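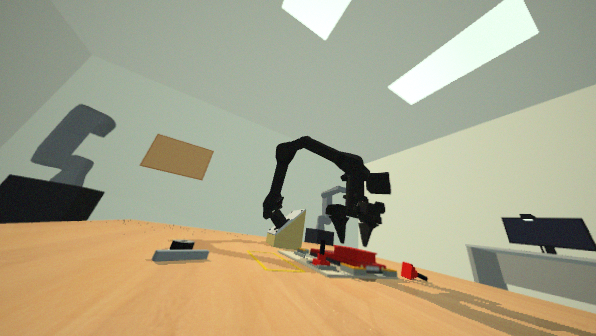 Why does the label printer spit out a blank label after every good one?

The label length in the driver doesn't match the stock on the roll. Set it to the real size, run the gap calibration, and power cycle the printer. If the driver goes back to the old size after a restart, the shared queue is pushing it and you have to fix it there. Rest of this ticket is how we got to that.

Ticket 2717
Opened: 18 September 2026
Site: Prukwood, shipping desk
Device: Wilel label printer, USB, shared out to the other packing station
Software: Nernix shipping client
Priority: was normal, bumped to high
Status: closed, see last entry

Reported problem
Every order prints one good label then one blank. Started after the desk PC was replaced. Old PC never did it. Going through rolls twice as fast, and the blanks get stuck to everything. Packing list prints fine on the laser so it's only this printer.

Log

Entry 1 – remote
Connected to desk PC. Driver is installed, printer online, no errors in queue. Printed a test page from Windows, got one label plus one blank. So not the shipping client, or not only. Cleared queue anyway. Same thing.

Entry 2 – remote
Asked the desk to hold the feed button for the self test. Self test came out on one label, no blank after. Hardware looks OK then. Cable swapped by the desk, no change, swapped back.

Entry 3 – remote
Driver page size was on the default, which is longer than the Pillai rolls they buy. Printer thinks the label runs past the gap so it feeds a second one to finish the page. Made a custom size, measured off the backing with a ruler by the desk. Test page good. Printed 2 real orders, both good. Told them to keep an eye on it and left ticket open.

Entry 4 – reopened by desk
Blanks are back. PC was restarted over lunch. Checked driver, page size is back on default. Custom size is still in the list, just not selected. Set it again, restarted to see for myself. Went back to default again.

Entry 5
Tried the usual:
Changed it under Printing Defaults and not just Preferences. No.
Ran the driver setup as admin. No.
Removed the printer and added it again. Worked until restart, then no.
Newer driver from the Wilel site. Same behavior, and it lost the darkness setting, so barcodes came out too light to scan. Put darkness back to 14. Scans fine now.

Entry 6
Found it. There are two queues for the same printer. One is local, the other is a shared one that came over with the profile when the PC was set up in August. The login script maps the shared queue and makes it default, and it carries its own page size from the old machine, which had longer stock. Nernix prints to whatever is default at login. So I was fixing the right setting on the wrong queue half the time.

Could of seen this sooner if the queues didn't have the same name.

Entry 7 – fix
1. Deleted the old shared queue from the print server.
2. Took the mapping line out of the login script for the shipping group.
3. Renamed the local queue to SHIP-LABEL so it can't be mixed up.
4. Set custom size under Printing Defaults on that queue.
5. Pointed Nernix at SHIP-LABEL by name. Setting is under Stations, not under Printers.
6. Recalibrated: printer off, hold feed, power on, let go when the light blinks the second time. It feeds a few labels and stops on the gap.
7. Re-shared the queue and re-added it at the other packing station.

Restarted both PCs. Size stuck on both. Labels good, no blanks.

Entry 8 – from desk
Ran all of the afternoon orders on it, no blanks. Other station good too. One label printed a little low right after the roll change but the next was fine.

Tech reply: normal after a roll change, press feed once befroe printing and it lines up. If it keeps drifting check that the roll guides are snug on both sides.

Open items
– Return labels use the same stock but a different template. Not tested, nobody had a return to print. If those come out with a blank, check template size in Nernix first, it has its own page setup and ignores the driver.
– Do not install the driver that Windows Update offers. It brings the default size back. Update is hidden on both PCs for now.
– Setup checklist needs a line about old queues in the profile. Will add.

Closed. Reopen on this same number if it comes back, please don't start a new one.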